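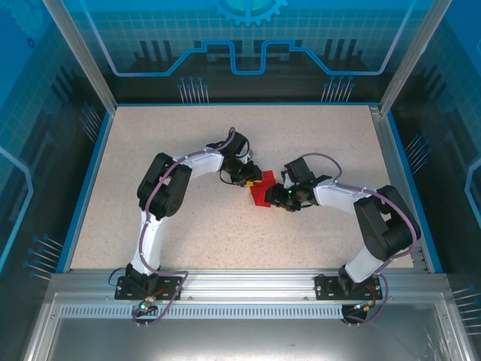 Elaine Aguiar asked under the last post whether a speckled top hides dirt or only makes it harder to find. After a month with the Drurberg worktop, in the beige speckle, I'd say it does both. Dust and pencil marks disappear until you wipe the surface and look at the cloth. Small screws disappear too, and I now keep a dish for them.

The Drurberg is sold by Damgaard as a bench top, without legs. Mine is the 30-inch depth. It came well packed, with one corner slightly scuffed, and two of us needed 15 minutes to get it level on the old base.

The color is warmer than on the website. Next to something bright red it looks close to cream, and under a cool lamp it turns a little gray – order the sample first if that matters to you.

Coffee left overnight came off with dish soap. Permanent marker needed alcohol and left a faint shadow. The surface is hard on the wrists if you write at it for long.

The price was $2,249 with delivery, a lot for a top alone. Atley has a plainer one for less, but only in white, and the wait was 3 months when I asked in August. Four stars. I took one off for the corner, and Damgaard has yet to answer my email about it.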